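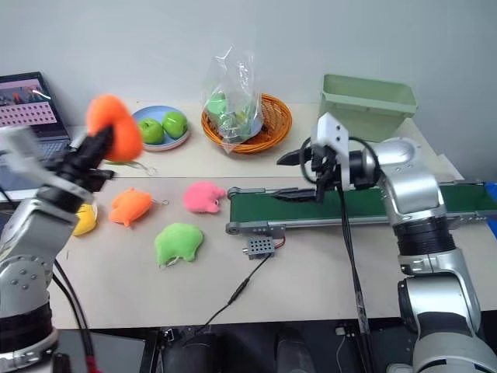

Ghost-hunting comedy Selunska to get 16 extra screenings

Distributor Polleck is adding 16 screenings of Selunska, the ghost-hunting comedy that has filled small cinemas since it opened in February. The new dates run through the spring, mostly on Wednesday evenings, and tickets go on sale from individual box offices.

The film follows two sisters who inherit a failing pest control business and find that most of their customers are complaining about the dead. It was shot in 23 days on a budget that Polleck has not disclosed, and runs for 97 minutes.

Director Ruoxi Lü will attend the first of the added screenings, at the Galbraith in Warnel, and take questions afterwards. The cinema has 300 seats and sold almost all of them for the film's opening night.

"We made it to be seen with other people in the room," Lü said. "Half the jokes are in the pauses, and you need somebody behind you laughing at the wrong moment."

The Galbraith will also put several of the film's props on show in its foyer. They include the vacuum trap used in the boiler room sequence, both sisters' overalls and the brass listening horn that appears on the poster. The trap was built from parts of an old carpet cleaner and a car heater, and weighed so much that a lighter copy had to be made for the running scenes. Both versions will be on display.

Lü said the props were designed to look as if they had been mended many times. The art department drew up a repair history for each one, including the names of the relatives who were supposed to have done the work. Very little of this is mentioned in the script.

Polleck has printed 300 copies of the Field Manual, a booklet written in the voice of the sisters' late uncle, which first appeared as a background prop in the office scenes. It gives instructions for dealing with damp cellars, unpaid invoices and spirits that will not leave a spare room. Copies will be sold only at the added screenings, with a limit of one per person.

A second film is being discussed, though no script has been commissioned. Lü is working on a television drama until the autumn and said she would not start on anything else before then.

Doors at the Galbraith open at 6.30pm and the film starts at 7.15pm. The foyer display is free and does not require a ticket. It will stay up for a fortnight after the screening.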